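Re: [room-boxes] Shelf heights and what to put on them
Thursday, July 2, 2026

Thanks for all the replies on the Danside thread. I've put a few of the answers together below, as two people wrote to me off-list asking the same things.
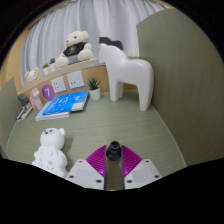 On 30 June the list digest carried this:

> I am building my second display room and I can't settle the shelf.
> The first one had the shelf too low and I could never get anything
> taller than a plant pot underneath it. I also painted everything
> one colour and then found the ornaments disappeared. What height do
> people use, and do you paint the back wall or leave it as wood? I
> have a box of bears, a couple of horses and far too many books.
> Also, is it worth bothering with sockets on the wall? They seem a
> lot of fuss for something no one will plug anything into.

Shelf height first. I used to go by eye and regretted it. I now cut the uprights so that the underside of the shelf is 157 mm above the tabletop. That leaves room for wall fittings and a small potted plant below, and there is still space above for a seated bear. If your bears are the larger Heinonen size you will want to sit one on the shelf before you fix anything. Mark the top of its head in pencil and work down from there.

Keep the shelf long. A short one in the middle of a wall looks like a mistake, and you end up crowding it. On a long one you can put the main bear near the centre, a pair of succulents in white pots to one side, and a smaller bear further along at the end. I like the big bear in a dark T-shirt, as a cream bear against pale wood is hard to pick out otherwise.

Paint. I leave the back wall as light wood and do the side panel and the tabletop in sage green. White shows up very well against it, so the horse goes in front of the green side and the white bear figurine stands on the green top towards the front. Mine is Vundmont eggshell, two thin coats, with a light rub down between. I did try matt and it marked every time I moved a pot. Thin coats also let a bit of the grain come through on the side panel – a thick coat fills it and you lose that.

Give the paint 4 days before you stand anything heavy on it. I gave it two the first time and had to peel a book off.

Books. Lay them down in a stack and don't square them up. A bright blue one set slightly askew on a lighter blue one is enough colour for that side of the table. I had five in the pile at one stage and it hid too much of the wall. The rest have gone back in the box.

Sockets. Yes, I would bother. A bare wall under a shelf looks unfinished. I have two white panels side by side, fixed to the back wall, with a little green plant in a white pot on the tabletop below the right-hand one. The panels I bought from Cumport came with screws that were too long for my board, so check that before you drill. Mine went through and I had to file them off from behind.

The number stickers are for anyone keeping more than one room. I use round ones, and number 7 is purple with a white figure. It is on the back wall, to the left of the sockets. I keep a notebook with the paint, the board thickness and the shelf height against each number, and it saves a lot of measuring later.

Dusting was the other question. I use a soft brush about once a fortnight and start at the shelf. The white figurine has a faint raised pattern all over the body and dust sits in it, so that one gets a damp cotton bud as well. The horse is glossy and only needs a cloth.

I still have 22 offcuts of the shelf board if anyone can use them. Most are long enough for a small shelf. Collection only, and I would like them gone by September. Please reply to me and not to the whole list.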